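Week 9: When part of the job goes to a machine

Okay, so last week we got stuck on the word "replace," and I promised we'd get more concrete. Today's workplace is Dabbas, a laundry and tidying service for short-stay apartments. They've been bringing in two-armed robots from a company called Ganoron for the picking-up part of the work: clothes off sofas, clothes into baskets, that kind of thing. I like this case because it's so ordinary!

Start with the task itself. Before you read the staff interviews, write down every decision a person makes when they clear a sofa. Where do you grab? Do you shake it out first? Does the thing still on the seat go in too, or did a guest leave it there on purpose? Most of you will come up with far more than you expect. Then look at one jersey being handled the Ganoron way, gripper closed on the cloth and the basket between the arms. 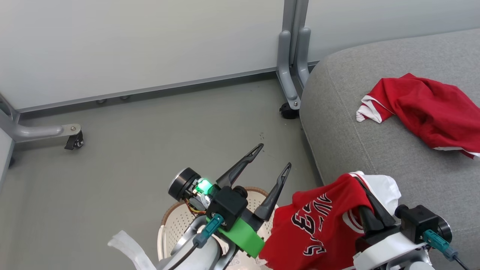

Fovau, a shift lead at Dabbas, told me the lifting was never the part that wore people out. It was the stairs and the clock. Take away the sofa work and you've taken away the five minutes when you got to stand still and chat, and then management wonders why everyone is grumpy by Thursday.

I keep coming back to that, and it's our way into the reading. The Brolta report (56 pages, but you only need chapter 2) calls this "residual work," meaning whatever is left for people after the machine takes its slice. The usual assumption is that the leftovers are the interesting bits. Sometimes they are. At Dabbas, some of the staff moved over to checking and setting up, and they like it. Others got more stairs.

Notice also how much skill was hiding in a job that gets advertised as "no experience needed." Cloth is awful to plan for. It folds and bunches, and a garment hardly ever has the same shape twice. A basket rim that your hand goes around without thinking is something the gripper has to be brought past, and the arm of the sofa is right there too - look at how little room there is beside that right finger.
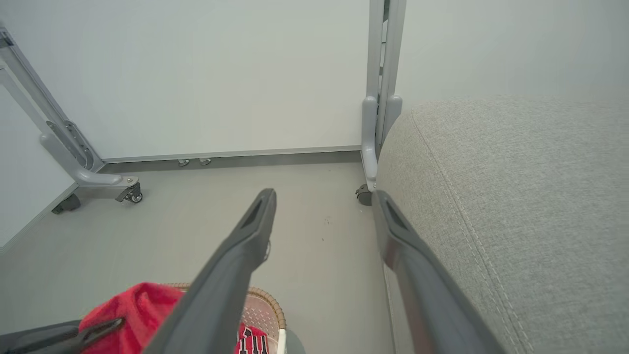 For discussion on Thursday

1. Who at Dabbas should decide which tasks get handed over? Would the cleaners pick the same ones as the managers?

2. Is a slower shift with a machine a better or worse shift? Fovau and the Brolta authors would disagree, I think.

3. What would you want written into a contract before the robots show up?

Bring 300 words on any one of these. Handwritten is fine - I just need to be able to read it.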